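**工单状态:** 处理中 → 待观察
**站点:** Kurkden 办公区二层茶水间
**受影响设备:** 台下式净水器(Stivstead 双级滤芯)、台面冷水龙头
**处理人:** Haoran Kong
**登记日期:** 26/1/13

## 现象

用户反映冷水龙头出水量逐日变小,接满一壶水的时间明显变长。龙头关闭后,台下偶有短促的"嗒嗒"声,间隔不固定。热水侧正常,同层洗手间水压正常。

滤芯指示灯为绿色。控制板无故障码,断电重启一次,现象不变。

## 环境信息

- 进水:市政供水,经楼层减压阀
- 净水器固件:出厂版本,未升级
- 上次更换滤芯:去年 5 月,由 Dollgate 上门完成
- 管路:进水为编织软管,净水侧为 PE 管,快插接头
- 龙头:Kennedy 单柄,陶瓷阀芯

## 排查记录

**1. 进水压力**

在角阀后接压力表,静压 290 kPa,开龙头后略有下降,关闭后立即恢复。减压阀工作正常,排除楼层供水问题。

**2. 角阀开度**

角阀全开。关闭后拆下软管,对桶放水,水流连续,无夹气。软管内壁无变形,垫片完好,装回。

**3. 滤芯压差**

取下前置滤芯,换上旁通堵头后试水,流量回升但未达到正常水平。装回原滤芯,流量再次下降。结论:前置滤芯有堵塞,但并非唯一原因。

滤芯表面有黄褐色沉积,靠近进水端较厚。指示灯为绿色的原因:该型号按计时提醒,不检测压差。上次更换后计时器是否清零,工单系统中无记录,已向 Dollgate 询问。

**4. 龙头起泡器**

拆下起泡器,滤网上有白色颗粒及少量黑色橡胶碎屑。白色颗粒滴白醋后起泡,判断为水垢。橡胶碎屑来源不明,怀疑为快插接头内 O 形圈磨损。

**5. 快插接头**

逐个拆检净水侧接头。出水端接头的 O 形圈有缺口,PE 管端切口不平,呈斜面。管端重新切平,去毛刺,插入到底,回拉确认锁紧。O 形圈换新。

**6. 单向阀**

"嗒嗒"声在关闭龙头后出现,手按单向阀外壳可感到同步振动。拆下检查,阀瓣上粘有一片橡胶碎屑,回位不完全。清理后装回,连续开关龙头多次,未再听到异响。

## 更换件

| 部件 | 处理 |
|---|---|
| 前置滤芯 | 更换 |
| 后置滤芯 | 保留,待下次一并更换 |
| 出水端 O 形圈 | 更换 |
| 起泡器 | 白醋浸泡后装回 |
| 单向阀 | 清理后装回 |

## 测试结果

更换后冲洗 5 分钟,前段出水浑浊,后段转清。用量杯测流量,每分钟约 2.1 升,处理前为每分钟 450 毫升。关闭龙头后保压 21 分钟,压力表读数无变化。各接头下方垫干纸巾,取出时均无水迹。
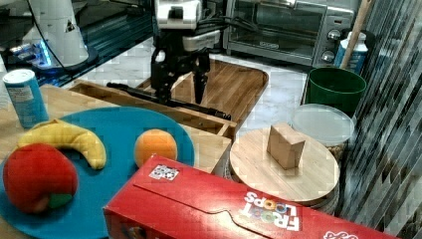 *附图 1:厨房台面,木砧板与浅木托盘。*

## 遗留问题

1. 计时器清零方法与说明书不一致。说明书写长按复位键,实测长按无反应,需在通电瞬间按住才生效。已在设备台账中备注。
2. 出水端 PE 管弯曲半径偏小,目前未折瘪。下次更换后置滤芯时加装弯头。
3. 单向阀清理后可用,但阀瓣边缘有压痕。如异响复现,直接换新,不再清理。
4. 减压阀前的过滤网本次未拆检,需关闭楼层总阀,另行安排。

## 补充

Dollgate 回复:上次更换时未做计时器清零,现场人员认为更换滤芯后会自动复位。该型号无自动复位功能。已要求对方在后续服务单上增加"计时器清零"一栏,并附清零后的指示灯状态。

保留旧滤芯,密封装袋,贴工单标签,存放于二层工具柜。待观察期内无复现则关闭本工单;若流量再次下降,先查减压阀前过滤网,再查后置滤芯。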